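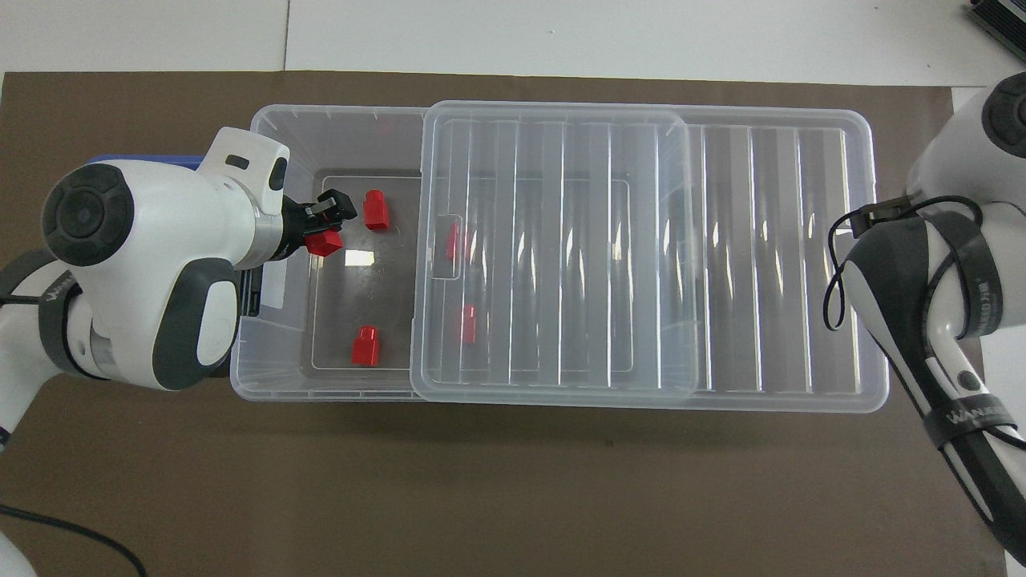 Home Tidying Workroom Games Archive

November
Posted by Catarina Aguiar

Clear boxes, and why I'm never going back

I have finally done the game pieces. If you've been reading since the Skirnovcombe days you'll know this has been on my list through two house moves and one flood, and I'm so pleased with it that I'm writing this with the kettle still on and my coat over the chair.

It started with the red ones. I have a soft spot for the little red blocks with a narrower cap on top (my nephew calls them chimneys), and for years they lived in biscuit tins, sock drawers and one sad shoe box that said TAXES on the side. Every time we wanted to play, somebody had to open everything. Then Delwyn Ruawai came over for soup, looked at the pile of tins on the landing and told me to get a big see-through storage box with a flat lid and stop being silly. I love her for it.

So I did! I'd been put off plastic boxes by a set from Merkby years ago with lids that bowed in the middle, but a long, low box with ribbed walls and a ridged lid is a completely different animal. The ridges keep the lid from flopping when you pick it up by one end, and they're lovely to run a thumbnail along (I can't be the only one who does this). The walls have that slightly milky look, so you get the color of whatever's inside without every scuff and crumb being on show. Red looks wonderful through it. You can spot red from the doorway.

My other discovery is that you don't have to take the lid all the way off. Slide it along, leave the middle covered, and work through the open end. It feels a bit like a shop counter. The pieces under the lid stay where they are, you can still see them, and there's nowhere for a sleeve to catch. I used to lift the whole lid, put it down on top of the scissors, and then lose the scissors for the afternoon.

A thin clear tray inside one end is good too, if yours will take one. Mine came out of an old Drerlow cutlery set and it fits as if somebody measured it. Small things go in the tray, and when I need the floor of the box I lift the tray out with everything still in it.

The mat matters more than I expected. I sort on a brown one now, because small blocks on a bare white tabletop skitter, and a mat also tells you where the job stops. If it's off the mat, it's a different job! I have to say that out loud sometimes.

The blocks went in one at a time. I know, I know. I tried tipping them and the noise was horrible, and half of them ended up under the radiator. Picking each one up and standing it in the box is slower, but I had the radio on and got into a rhythm, and I found three with chipped caps that I'd never noticed. The whole job, from first tin to last lid, took me eight evenings. There were 188 red ones by the end. I'd have guessed half that.

Trays for the in-between stage are the last thing I'd push on you. I like a blue one for red pieces, purely for the contrast. Anything you haven't decided about goes on the tray, the box only gets the ones you're sure of, and you can go off and have supper without coming back to a mystery.
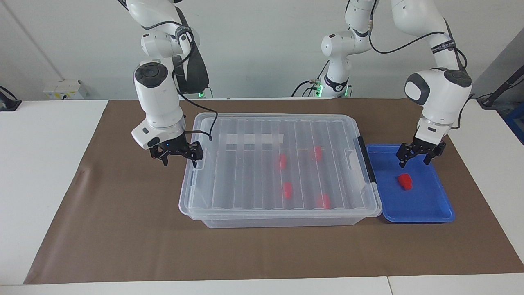

Should the lid be latched every time you put the box away?

Latch it if the box is going to be carried or stacked. On a low shelf, with nothing on top, resting the lid squarely on the rim is enough to keep dust out, and it saves wear on the catches.

I keep mine latched regardless, as the cat at this address can open a bread bin.

Next up are the yellow pieces, which are in a far worse state, and then the cards. Pryor, my brother's game, has 1,000 cards before you even look at the expansion, and the expansion takes it to 2,000, so I'm going to need dividers and probably more soup. If you have a way of standing cards upright in a long box without them slumping, please write and tell me. I've tried folded cardboard and I've tried bookends. The bookends were worse.

I also still have all the tins. They're very nice tins. Delwyn isn't to be told.

Contact | Copyright Catarina Aguiar | Back to top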